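Lăcrămioara Dumitrescu
March 4, 2018

1/ Right, several of you asked how the saddle hunt ended, and since I've got a cup of tea and a horse who is finally tucked up in his stable, I'm going to tell you the whole thing. It's long. Put the kettle on yourselves.

2/ For newer followers: Nistor is my cob. He is 14.2 hands high and, as far as I can tell, the same measurement across. He has a lovely kind face and a back like a dining table, and saddles have been sliding off both sides of it since the day I brought him home to Plandham.

3/ I'd been managing with an old general purpose saddle that came with my last mare, plus a thick pad, plus a thinner pad on top of the thick pad, plus optimism. In December he started pulling faces when I did the girth up. Not biting, he's too polite, just a long sad look over his shoulder as if I'd forgotten his birthday.

4/ So I did the sensible thing and rang a fitter. She came out in the sleet, bless her, ran her hands along his back, stood behind him on an upturned bucket and went very quiet. Then she asked whether he'd always been "this generous through the shoulder". I said he'd been generous all over.

5/ She took a tracing with one of those bendy rulers and drew it out on paper. If you've never seen your horse's back as a line drawing, do ask for one! I stuck mine on the fridge. My sister thought it was a hill we were planning to walk up.

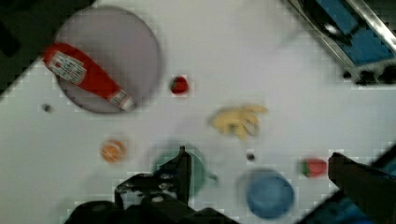

Ketchup bottle on a grey plate.

6/ Verdict: my saddle was two widths too narrow and no amount of padding was going to help. She explained it very nicely – it's like wearing tight shoes and adding thicker socks. I have felt guilty ever since, and he has had rather a lot of carrots on the strength of it.

7/ Now, new saddles. I went to Urner, which is the big saddlery past the feed merchant, the one with the wooden horse outside that my own horse is terrified of. I told myself I was only looking. I came out having sat on seven saddles and having been shown one with a price tag of £1,808.

8/ I want to be fair to it. It was beautiful. It smelled like the inside of an expensive car and it had little knee blocks shaped as though they'd been carved for me personally. I sat on the display stand for so long that a small girl asked her mum if I worked there.

9/ But £1,808 is a lot of money for something that will be sat on by me and sweated on by him, and then very likely chewed by the yard terrier. So I thanked them, bought a hoof pick out of embarrassment (I have so many hoof picks) and went home to look at second-hand.

10/ A word on second-hand saddle adverts. "Extra wide" can mean anything at all. "Hardly used" means it's been in a garage. "Selling for a friend" means please don't ring me with questions. And if the only photo has been taken from the side, ask for one from underneath and one from the front before you get your hopes up.

11/ I did get my hopes up. The first one I tried came by courier in a box that had once held a garden chair. It was sold as black. It was brown. I don't mean faded, I mean it was a brown saddle. The seller was very good about it and I think she'd just been looking at it in a dark tack room for years.

12/ The second one fitted him like a glove and fitted me like a thimble. Seventeen inch seat. I'll say no more about that, except that the fitter has a very good poker face and I'm grateful for it.

13/ By this point he'd had weeks off being ridden and we'd been going for walks together in hand, up the lane and back. I can recommend it. People stop and chat. One gentleman asked if he was a rescue, and Nistor, who was at that moment eating the gentleman's hedge, was quite offended on both our behalves.

14/ Then a Mornetti came up. I know, I know, I'd been told by everyone on the yard to look for a Mornetti and I'd ignored them all, as they're the same people who told me to try magnets. Cob tree, hoop shaped, black (properly black, I asked twice), eighteen inch seat. And it was 130 miles away.

15/ The seller didn't want to post it, and after the garden chair box I didn't blame her. She was happy for me to take it on a week's trial if I left the money with her and brought it back in the same state. So I filled the car with petrol and boiled sweets and off I went. 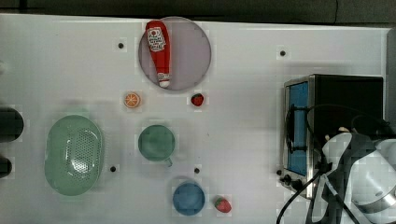
16/ Lovely woman. She'd had to retire her own cob and she kept patting the saddle while she talked about him, and I ended up staying for soup. I was shown all the rosettes. I saw the field he lives in now. I nearly came home with a goat, but that's a separate thread and I've promised my husband not to start it.

17/ Trial day. Fitter back out, no sleet this time. She put it on him with nothing underneath, slid her hand down the front, slid it along the panels, stood on her bucket, looked along his spine and said, "Oh, that's nice." I could have kissed her. I had to pretend to be checking his bridle.

18/ She did want the flocking adjusted a bit on the left, where he's less developed, and she'll check it again once he's back in proper work. If yours has had time off, please get the fit looked at again as they muscle up. They change shape far more than you'd think, especially when the spring grass comes in.

19/ And then I got on! We walked round the school on a long rein and he put his head down and blew out through his nose, the big flappy kind. No face at the girth. No sad look. We had a little trot down the long side and he offered me a canter, which from him is like being offered somebody's last biscuit.

20/ Damage so far, since you'll ask: the saddle came in at well under half the Urner price, and I paid the fitter separately for her visits. She's been worth every penny. The old saddle is going to a narrow mare two stables down, and it suits her beautifully, so it isn't wasted.

21/ I still need a girth. His old one is now too short by 27 millimetres, which I only know because I stood there with a tape measure muttering at it. If anybody near Plandham has a wide cob girth they'd lend me for the week, I'll swap it for the use of a hoof pick. Or several.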